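Where Does Flutdale's Old Clothing Go?
Student Project Report, Textiles and Community Course

Why we picked this topic

We started with one question from class: what happens to a T-shirt after it goes into a donation bin? None of us knew, and we all live in Flutdale, where there is a bin on almost every shopping street. It ended up being the most fun any of us has had on an assignment (and the most laundry).

How we did it

We ran a collection at school and weighed and sorted everything that came in. Our group of 13 students worked every Tuesday after class. We also sent a short survey home and got 233 answers back, far more than we had hoped for!
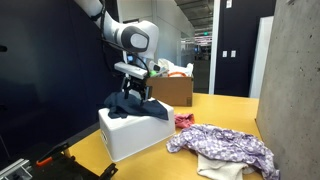
The survey asked how often people throw out clothing, what they do with it, and whether they had ever repaired something in place of replacing it. We kept the questions short so families could finish them over breakfast. Two questions had to be rewritten after the first week because people read "recycle" and "donate" as the same thing.

What came in

By the end we had sorted 2,821 items. Each one went into one of four groups: wear again, repair, cut up for rags, or fiber recycling. Cotton tops were the biggest pile by far. Socks were the biggest headache – we never did agree on a rule for singles. Zippers were the most common repair problem, with missing buttons right behind, and both are easy to fix once somebody shows you how.

We visited the sorting hall in Bollness in December. The staff there sort by touch, and they are amazingly fast. They let us try, and we got a lot of the blends wrong. Polyester mixed with cotton feels like cotton to a beginner, and it can't go in the same bale.

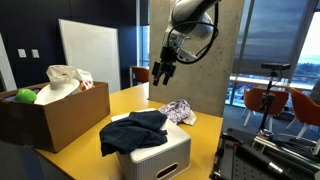 Yellow table with an open cardboard box on the left.

The bales from Bollness go on to Drekport by truck, where the fiber is pulled apart and made into padding and insulation. We had all pictured old shirts turning into new shirts. Very little of it works that way, and learning why was the best part of the visit. The fibers get shorter each time they are torn up, so the yarn gets weaker.

What we would change

We would label the bags by grade level from day one, and we would weigh wet items separately. 14 bags arrived damp after a rainy weekend and threw off our weights for that week. We'd also love to run a repair table next spring, with zippers first.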